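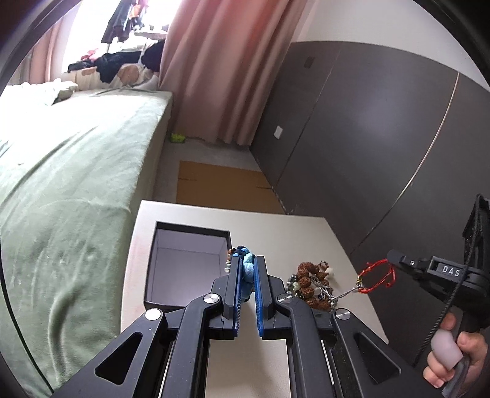

Blue bracelet in the left gripper, open gift box beside it, right gripper near the red wire hook.

10/27/25

Bedroom table again, bracelets and box. The hand-held pair is back together after the finger swap. Both sides now run the ribbed pads from Otum, and the blue ones hold round beads better than the smooth strips we had on in July. Those let a bead roll out sideways as soon as the fingers closed past half.

Pad notes: cut to length with a knife, glued, left overnight under a clamp. One corner lifted on the first try and had to be redone. Don't use the Leemans glue for this, it stays soft.

Linkage: pivot screws were working loose on the old arms. Put threadlocker on all of them and checked again after 479 open/close cycles. No play that I can feel. Will check again at 3000.

Trigger travel is 7 mm on both tools now. The right one was sticking near the end of its stroke — burr on the inside of the cover, filed off.

Log from the Bruvetau board shows 2802 as the closed reading on the left tool with nothing between the fingers. Write that down somewhere better than here. The right tool still needs its own zero, I've been using the left one's and it reads slightly open when it isn't.

Thin chain is the hard part. It slides down between two ribs and then the fingers close over it without pinching. Might try a flat strip of silicone over the last bit of the pad, only on one finger.

Still to do:
Zero the right tool
Strain relief for the cable
Order more pads from Otum, same width
Copy the settings to the Stemadum folder before changing anything else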